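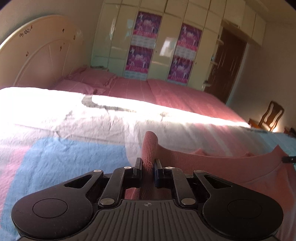 I've now had the Trotard hand gripper kit long enough to have an opinion on it, and the short version is that I like it a lot more than I did on the night I built it (that was a bad night, more on that in a minute).

Some background first. A few of us at the Stidow workshop are trying to build an arm that can deal with laundry, and before you let a motor anywhere near a jumper you want to know whether the fingers can do the job at all. So you work the gripper by hand, try it on real clothes and find out what slips. Wajid Tanoli had been making his own out of scrap and they kept falling to bits, so we clubbed together for a proper kit.

Assembly should take an evening. It took me two! The linkage arms go on with round silver pins, and the booklet shows them going in from the wrong side on page 12, so I had the whole thing together before I spotted that it wouldn't close. Ornella Colombo built the second kit after me and had it done before her tea went cold, mostly by ignoring page 12. Do that.

Once it's together it feels really solid. It's a wide old lump, mind. I've got smallish hands and after 24 tries in a row my wrist wants a sit down, and you do lose sight of what's going on underneath the body when you're working low over something flat. For clothes on a bed that's a proper nuisance, and I've ended up leaning over sideways like I'm looking for a lost earring.

The fingers, though, are lovely. Knitwear is where I expected it to fall over, and a sweater cuff is now my favourite thing to pick up with it: nice thick edge, plenty to squeeze, and you can stand the sleeve up and hold it there. Shirt cuffs are fiddlier, and thin cotton I'd call hit and miss. Go gently with anything that already has loose threads. I snagged one on an old scarf and had to confess to Eun-ji Maeng, whose scarf it was.

The finger pads are my main gripe. They're held on with glue, Trotard sells the spares in pairs only, and mine started lifting at one corner in the second week. A dab of contact adhesive sorted it, but on a 440 gram tool at this price I'd have liked a screw. Laiba Swati reckons hers are fine after 2,000 grabs, so maybe I got a duff pair.

We also borrowed a Jistum for a fortnight to compare. It's slimmer and much kinder on the wrist, but the fingers flex when you squeeze hard and wool just slides out. If you're mostly picking up blocks and cups, get that one. For fabric I'd have the Trotard again.

Four out of five from me, and I'd happily put the last one back on for a corrected booklet and better glue. Next job is fitting a motor to it, and Wajid has already bagged the first go.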